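Bin picking: Warnus vs. Lindqvist gripper on the KUKA
Forum > End of arm tooling

LeventeVincze
Posted Feb 27, 2020
I have both grippers here and ran the same mixed parts through each, 455 picks per gripper out of a gray metal bin. The Warnus dropped or missed 22. The Lindqvist missed 4 but was slower on every cycle. Both ran from the Flostura controller with the same camera settings.

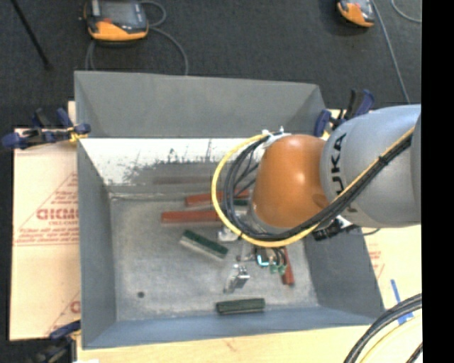

ChantelleLeRoux
455 picks is too few to call it. We ran 3254 on the Warnus before I trusted the number, and the miss rate kept changing until nearly the end. What grip force did you use?

LeventeVincze
Factory default on both. I didn't want to tune one and leave the other alone.

ChantelleLeRoux
Then you compared defaults. The Warnus ships set low. Turn it up and run it again.

kaleo_user
I disagree. Most shops never touch the default, so the test is fair to me. My bigger question is cable routing. We went through two cables in February when the wrist turned past its limit in a deep bin.

LeventeVincze
No cable damage so far. I limited the last axis in software. I'll raise the force on the Warnus and post the new count in this thread.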